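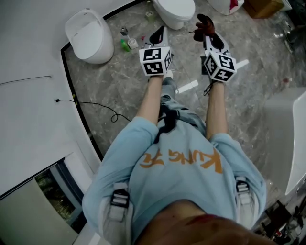
Mihret Jemal wants it on record that cloths for the toilet and cloths for everything else should never share a bucket, and that last month's item let this slide. Fair enough. She's right, and three other people wrote in to say the same thing, so let's do the bathroom bit again, properly this time.

Pick a color for toilets and stick to it. Dark red is good -- hard to mix up with the dish cloths. Fold in four, use one face, turn, use the next. When you've run out of clean faces it goes in the wash. Not back on the hook!

Order of work: lid, seat, rim, then the outside of the bowl, then the base. Base last. Always. Most people skip the base and the bit of floor right behind it, and thats where the smell comes from.

Lids closed when you're done, and closed before you flush too.

Tile with a marble pattern hides a lot. Looks clean when it isn't. Get down low with the light behind you and you'll see the streaks. Plain warm water with a small squirt of soap, wrung out well, then a dry cloth straight after. Bethel Dinsa uses 500 ml of water for a small bathroom and says anything more just gets pushed into the corners. Trim strips and raised edges collect grit, so run a cloth along them with a fingertip before you do the open floor.

Bottles: caps on, standing up, off the floor. Cups and little tubs too. If it lives on the floor you have to clean around it and you won't.

Wash toilet cloths on their own, hot, no softener -- softener stops them soaking anything up. Air dry. We still have bundles of 9 in the Kilach cupboard, red and gray, take what you need and write it on the sheet. Blue is out untill January.

Next time: shower drains. Berhanu Wolde is writing that one, send him your questions before he starts.

Print this item | E-mail this item

Contact the newsletter desk | © Kilach House News | Back to top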